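The Waiting Room Years

I have reached the age where my calendar is mostly other people's surgeries.

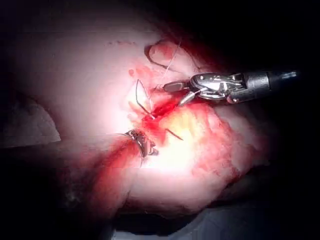
How early do you need to get to the hospital if you're only the driver?
As early as the patient, plus the time it takes to find the right parking garage, which at Sterbridge is a sport with its own rules.

I've done this 4 times now, for assorted relatives and one neighbor, and I consider myself semi-pro. The patient gets a gown, a warm blanket and a lot of attention. The driver gets a plastic bag of somebody else's shoes and a chair. You will carry that bag everywhere. You will take it to the restroom. At some point you'll put it down to buy a granola bar, walk away, and have to go back for it with a face like you've left a baby on a bus.

The chairs deserve a word. Ours were made by a company called Petridis (it's on a little tag under the seat, and yes, I was there long enough to look). They have arms between every seat so that no one can lie down, and a curve in the back that fits a person shaped like a question mark. By noon I was that person.

Then there's the board. Sterbridge has one of those screens like an airport's, where each patient is a number and a color. Mine was 507. Yellow meant getting ready, green meant in surgery, blue meant recovery. For a long stretch 507 was green, and I learned every other number up there and began to have feelings about them. 512 went in after us and turned blue before us. I took that personally.

A few things I bring now. A phone charger with a long cord, as the outlets are all behind the fish tank. A sweater, even in July. A book I've already read, so it doesn't matter when I get to the bottom of a page and have no idea who these people are. Cash for the machine, which does take cards but sulks about it.

Do not bring work. I brought my laptop the first time and wrote one email in three hours, and it was to the wrong department.

Food is a gamble. The cafeteria is called the Belis Café, accent and all, and it has a soup that's the same soup every day under different names. The coffee is 80 cents if you use the urn by the register and a good deal more if you use the cart in the lobby, and I've tried both with an open mind. Go with the urn.

When they finally call you back, someone will hand you some 7 sheets of paper and explain them quickly while the patient, who is cheerful and full of crackers, interrupts to tell you they feel great. Write things down. The patient will later swear that no one said a word about stairs.

The last part is the drive home down Vallel Road, which I had always thought of as a perfectly smooth road. Try it with a person holding a pillow against their stomach in the passenger seat. I took the speed bumps by the library so slowly that a man walking his dog passed us, and the dog looked in.

I still had the shoes, by the way. She went home in the hospital socks.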